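Product Review: Nollura Hand-Held Gripper Pair
Demonstration day, Divholm Automation Centre

The Divholm centre opened its workroom to prospective purchasers on a Wednesday in December. This review considers the Nollura gripper pair, a set of hand-held tools with which a person performs a household task so that a robot arm may later be trained to repeat it. The assessment was prepared for the Renaud equipment program by Lai-ching Wu and is based on 3 hours of attendance, including 2 supervised sessions with the tools.

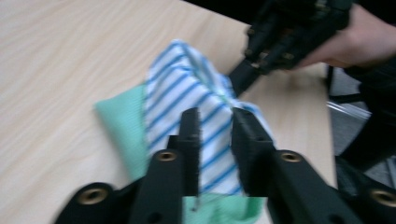 Cloth handling was the principal item on the program. Demonstrators were asked to sort and fold household textiles on an ordinary table, a task the Votow arm shown last year did not attempt. The textured pad on the inner face of the finger is well suited to this work, and the striped cloth could be pinched while the second gripper was brought to the same piece from the opposite side. Thin fabric lying on a second layer demands more care, and several visitors picked up both layers at the first try. Staff recommended a shallow approach and a light squeeze. With practice, our results improved.

The grippers are comfortable for short periods. After 17 minutes of continuous folding, the reviewer noted some fatigue in the wrist, and a smaller handle should be offered for organizations with a varied staff. 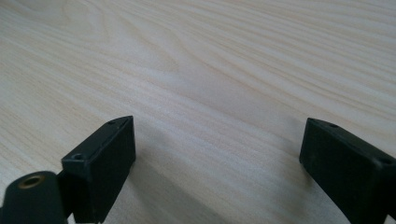
Build and Maintenance

The finger blocks are matte black plastic and show small scuffs along their edges. These are cosmetic. Brass threaded inserts are provided at the mounting points, a sensible choice where fittings will be changed often. Divholm staff advised inspecting the fingers after every 300 demonstrations, and replacement sets may be ordered singly or in pairs. The printed manual is clear on assembly but says little about cleaning, and the colour-coded parts chart would benefit from larger type.

Recommendation

Suitable for purchase by training centres and college labs with a supervised work area. Prospective buyers should book a session at the next open day and bring their own textiles.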